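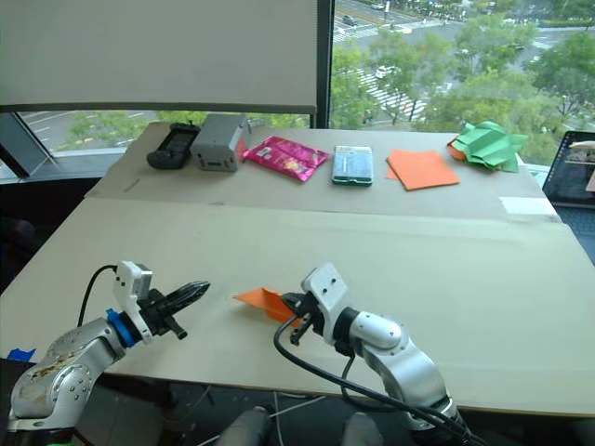 Kenza Chraibi wants to know why the relabeled runs should count as the same task at all, given that half of them begin with something already in each hand. Her argument from the group call: a policy trained on "reach, grasp, bring together" learns the reach, and if the episodes are cut so that they start after the grasp, the success rate measures a shorter problem. Fair. I had no good answer on the call, so the answer goes in the notebook.

November, two-arm bench, continuing the segment-relabeling entries.

Setup unchanged from the previous entry except the gain on the left wrist, which Driss put back to the old value at 10:40. Cardboard on the table, mixed objects along the back, right gripper on thin material, left gripper on the rigid item. Thin material today means paper. The black pointed object stays on the left side in every configuration until the paper numbers settle.

Method, for whoever picks this up. Each teleoperated demonstration is split at gripper closure events. We keep the full episode and also write out the tail, starting from the first moment both grippers report closed. The tail gets its own instruction string. Training batches mix full episodes and tails at a fixed ratio. The claim being tested is that the tails give the model more looks at the bimanual phase, where the baseline fails most, without costing anything on the reach. Kenza's point is that we have only been scoring the first half of that claim.

Dataset after the morning cleanup: 3040 segments, full and tail together. Removed 99 of them for a dropped wrist stream. Nawal Farouk's script now catches these at write time, so there should not be another batch of them. The count above is after removal.

Scoring change, effective from this entry. Every evaluation starts from arms home, nothing held. Tail-only starts are still run but go in a separate column and are not averaged in. Old entries that report one number are mixing the two — do not copy them into the Covgate report.

First block under the new scoring, paper in the right hand, home start: 6 of 7 reached and held the paper. The failure was a double closure on the left side, where the gripper closed, opened and closed again, and the policy then behaved as if it were in the tail. It moved the arms toward each other with nothing in the left fingers. This is the failure Kenza predicted, although once in one block says very little.

Possible cause: the tail instruction and the full instruction share most of their words, and gripper state is the only strong cue separating them. If the state reading flickers, the model has reason to jump ahead. Two things to try:

Debounce the closure signal in the splitter and in the observation, same window for both. Rachid Shehata has a filter from the Brondon work that can be dropped in.

Randomly mask the gripper state in a portion of the tails, so that the model has to look at what is between the fingers.

I would do the debounce alone first. Masking changes the training distribution and needs a new baseline run, and the cluster queue is long.

Side note on paper. Grip force on the right is still set for the snack bag and creases anything lighter. A creased sheet folds differently on the next attempt, so the episodes in a block are not independent. From now on, swap the sheet between attempts and log the swap. Mahmoud El Fassi asked whether lower force would solve it. It might, but at the lower setting the paper slips when the arm accelerates, and I would sooner spend sheets than retune in the middle of a comparison.

Camera calibration checked before the first run and again after lunch. No drift worth recording. Glare from the window side comes and goes through the afternoon and is not controlled for. The block above was finished before 14:00.

Open: debounce window length, tail ratio sweep, second block with the rigid item started on the right. Kenza to review the new scoring sheet before the next block is run. Checkpoints are on the shared drive under hanimmont, in the tails folder, with the config beside each one.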